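Food Packaging Materials – Handout 6
Flexible laminates and barrier properties
Module tutor: Teresa Coughlan

6.1 Why layers are combined

A single film seldom meets all the needs of a dry or oily product. Polyethylene seals well and keeps out water vapour but lets oxygen through. Polyester is strong and prints cleanly but does not seal at normal jaw temperatures. Aluminium foil blocks light and gas almost completely, provided it has no pinholes. A common pouch structure is therefore polyester on the outside, foil in the middle and polyethylene on the inside.

6.2 Flex cracking

Foil does not recover when folded. Each sharp crease is a possible site for a pinhole, and the risk is greatest where two creases cross. Metallised film has a much thinner metal layer – vacuum-deposited – and starts with a poorer barrier, but loses less of it in handling. Compare creased and flat specimens from the same reel.
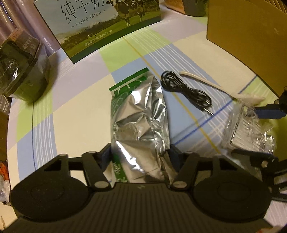 6.3 Measuring oxygen transmission

Results are given in cm³ per m² per day, at a stated temperature and humidity. A figure without its test conditions should not be used. In the Sellanari exercise, the uncoated film gave 196 at 22 °C. Convert this to the loss for a pouch of 359 cm² before the Monday session, counting both faces.

6.4 Seal strength

Cut strips 15 mm wide across the seal. Condition them for 60 minutes, then pull at constant speed. Record the peak force and the type of failure: peel, tear or delamination.

Reading: Negash and Lencho, course reader, section 4.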